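Movercombe Home Help
Kitchen and Pantry > Coffee and tea

Shiny coffee beans in an open glass bowl, and measuring without a scale

Viewed 1,221 times
2 answers

Posted by slowkettle

I switched to whole beans in November and I have two things I can't settle by reading the bag.

The coffee is the Prarkari dark roast from Nornstead, the 700 gram bag. The bag doesn't reseal well. The strip along the top stopped sticking after the first few days, so I poured a good part of it into a clear glass bowl and have been using it from there. The bowl sits out on a white table by the wall. It has no lid. It gets used every morning, one mug for me, and sometimes a second one in the afternoon.
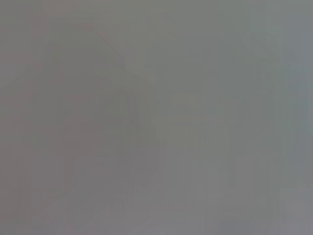 Close-up, out of focus

First thing is the shine. The beans are very dark and have a gloss to them. I don't remember whether they were this glossy when I opened the bag or whether it came on later. My last coffee was a medium roast from the supermarket and those beans looked dull and dry. A neighbor told me shiny means old and rancid and that I should throw them out. They smell all right to me, maybe a little less strong than the first week. The coffee tastes a bit flat but I would not call it bad.

Second thing is measuring. I don't own a kitchen scale and would like to avoid buying one for a single job. I have been putting beans in the mug first, then tipping the mug into the grinder (a small Fröhlich, the kind with a blade and a push-down lid). That way I see what I am getting. The trouble is that the bottom of the mug is wide and I can't judge it by eye. Some days the coffee is weak and some days it is too strong to finish.
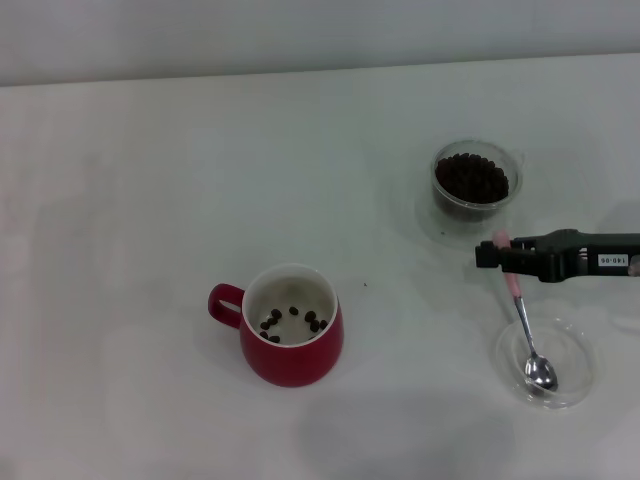

Red mug with eleven beans in the bottom, and the bowl of beans behind it

I tried looking up how many beans go in a cup and got answers that were nowhere near each other. Is there a count that works? Or a spoon measure that is close enough?

So, to put it together: are glossy beans a sign they have gone off, is the glass bowl a bad idea, and how do people measure beans if they don't weigh them. I drink it black and make it in a plain cone with a paper filter.

brownpaperfilter wrote:

The shine by itself doesn't mean they are old. Dark roasts are roasted long enough that oil works its way to the outside of the bean. Plenty of them look glossy the day you buy them. Medium and light roasts usually look matte when fresh, so if one of those turns shiny it has probably been sitting a while. You went from a medium to a dark, and that alone could be the whole difference.

Go by smell. Put your nose right down in the bowl. Fresh dark roast smells strong and a little smoky or like cocoa. Stale beans smell of not much, or like cardboard. Rancid ones smell like old cooking oil or crayons, and you won't need to ask anyone. From what you wrote I would say yours are on the way to stale. They are safe to drink. Use them up.

The open bowl is most likely why the cup tastes flat. Air is the main problem and light is the next one, and a clear bowl with no lid gives you both. A heap that comes close to the rim looks nice on a table but the whole top layer is out in the room all day. What I would do:

Leave the beans in the bag. Press the air out, roll the top down tight, and use a clip or a clothespin. If the bag has one of those small round valves, leave it alone.

If you want a container, get one with a lid that seals, and either make it one you can't see through or keep it in a cupboard. Size matters more than people think. A big jar with a handful of beans in the bottom is mostly air.

Keep it away from the stove and out of the sun. A shelf is fine. I don't put mine in the fridge. The door gets opened all day and the beans pick up damp and onion.

If you like the bowl, keep the bowl and only put out what you will use that day.

Wash the bowl before you fill it again, by the way. Dark roast leaves an oily film on glass and the old film goes off before the beans do. Warm water and dish soap, and dry it all the way. Same for the lid and the cup of your grinder, but don't put the motor part under the tap. Wipe that out with a dry paper towel.

On measuring, a count is possible but you will get tired of it. Beans vary a lot in size. For an ordinary mug I would start at 100 beans and see how you like it. Do that once. Then pour those beans into a spoon or a small cup you already own and see how far up they come. From then on fill to that line and forget the count. I have an egg cup that does this job. If it comes out weak, go a little past the line the next day and stay there for a few days before you change it again.

The eleven in your mug would give you brown water, so if you were going by "the bottom looks sort of covered" I can see how it came out different every day. White china makes dark beans look like more than they are.

Also keep the water the same. Use the same mug to measure the water going into the kettle. If the water moves around, measuring the beans won't help you much.

porchlight_2 wrote:

two tablespoons of beans, heaped. been doing it that way for years with no scale. throw out the bowl beans if you don't like the taste, coffee isn't that expensive. freezer works fine for the rest of the bag, I don't know why people are against it

Comments on the answer by brownpaperfilter

slowkettle: Thank you. I smelled them properly and it is closer to cardboard than to anything else, so stale it is. I counted out 100 this morning and it was a good deal more than I had been using on the weak days. It comes just under the rim of a small juice glass, so I put a piece of tape there. The rest of the beans went back in the bag with a clip.

brownpaperfilter: Good. One more thing with a blade grinder, count the seconds you hold the lid down and use the same number every time. Short grind gives you weak coffee with the same beans.

slowkettle: I had been going by sound. Will try it with the clock.

mudroomshelf: Question on the freezer part, do you grind them frozen or let them warm up first?

brownpaperfilter: I don't freeze mine, but if you do, split the bag into small portions before they go in. Take one portion out, leave it closed until it is at room temperature, then open it. Don't put it back afterward. Freezing is all right for a bag you won't get to for a month or two. For the one you are using every day I would leave it in the cupboard.

mudroomshelf: OK thanks. I have been taking the same bag in and out every morning. Will split it up tonight.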